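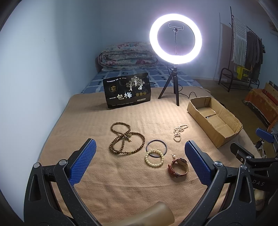
My sister had talked me into it over the phone in December, and she'd had the numbers ready. A woman in her building in Kuvevcombe sold bracelets and scarves from her bedroom, live, two hours a night, and she had cleared 600 dollars in a week. Which week, I asked. My sister didn't know which week. A good one, I guess.

"You've got all of Grandma's stuff," she said. "You've got a bed. What else do you need?"

What I needed, according to the Skiltero seller guide, was a light, a phone, and a story. The guide ran to 13 pages and used the word "journey" on most of them. Viewers did not buy objects, it said, they bought the story of the object. I read that part twice and thought about the last thing I had bought, a toilet brush.

Still, I got the light. I put the tan blanket down because the guide said plain backgrounds sell, and I shoved the flowered quilt to the far end, where it sat in a lump looking more expensive than anything I had to offer. Then I set out the beads.

They had been in Grandma's dresser, in a Zwahlen cookie tin, under the good handkerchiefs. A long string, brown and round, and my sister was sure they were worth something. She had looked up beads like them and found a listing for 300 dollars. I looked up the same listing and found that it had been up for over two years. When I pointed this out she said that showed the seller had confidence.

What was the story, though? I sat on the edge of the mattress and tried to work one up. Grandma never wore them. I never saw her hold them. My mother said they came from a trip, and my uncle said she never took a trip, and that a neighbor had left them to her in place of money he owed. My sister had a third version with a monk in it. I noticed that the monk had not been in the family until we started talking about prices.

The black package I put behind them for looks. It had trees in blossom on it, silvery, and gold seals, and it caught the light so well that I kept turning it to get the shine off. I had no plans to sell it. The guide said to include a "companion piece that suggests a world." I wasn't sure what world it suggested, other than one with better packaging.

At eight I pressed the button.

For a while I was alone with my own face, and the light made me look like someone being asked where she was the night of the fire. Then the little counter in the corner said 232. I sat up straight. I said hello. I said welcome. I held up the beads and let them swing and told all those people that these had belonged to my grandmother, who was a very private woman.

No one typed anything. I took that for interest.

I talked for most of half an hour. I said they were smooth, and they were. I said they were old, and I was fairly sure of that. Somewhere in there I heard myself say "from her travels," in a low voice I had never used before, and I stopped and had a drink of water. The counter still said 232. It hadn't moved by one, up or down, the entire time. I got the guide out and found it on page nine. During your first broadcast, Skiltero may display a sample audience to help you feel at ease.

So I had lied about my grandmother to a number.

My sister called right after. She had been trying to get in and couldn't find me, she said, it kept sending her to a man selling Tikden knives. How did it go? Did they like the monk?

"I left out the monk," I said.

"Well, there you go."

She wanted me to try again the next night, with more feeling. She had been thinking that I should close my eyes while I held them. I asked her if the woman in her building closed her eyes, and she admitted she had never seen the woman do it, or seen any of it. She had heard about it in the elevator.

I switched off the ring and the room went back to its regular color. The beads had landed in a kind of figure eight on the blanket, and I ran them through my fingers to straighten them out, first the brown ones and then the small yellowish ones where it all came together. I went around once and then I went around again. They made a small clicking sound, and I knew it. I couldn't have been more than five. It was coming through the wall at night, from her side, after she had told us all she was asleep.

I may have made that up too. I'd had a lot of practice that evening.

I put the string back in the cookie tin and called my uncle to ask what the neighbor's name was.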